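The Last Bus from Gornska

My aunt left Gornska in August with one suitcase and 2,850 in an envelope. She had wanted to save 4,000, but the summer was ending and the bus to Drolitz ran only until the first rain.

I was nine. I carried the suitcase to the stop and she carried me, for the last 100 metres, because I had begun to cry.

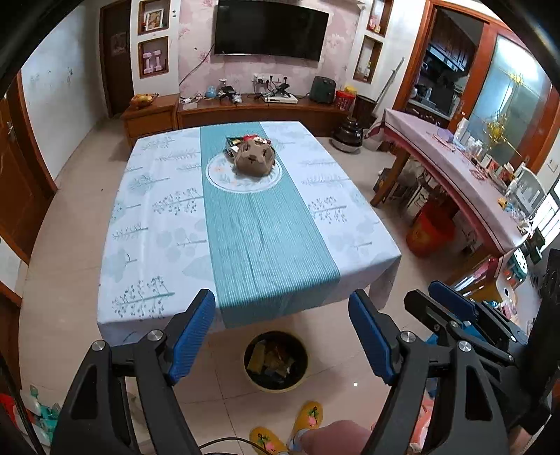
A rabbit-faced bag on a round placemat.

She wrote every month. The letters smelled of soap – always the same soap – and she never asked if I was well. She asked if the plum tree was.

When it fell, in a storm, I did not tell her. For three years I invented plums. Then she came home, walked straight to the garden, and asked me for a spade.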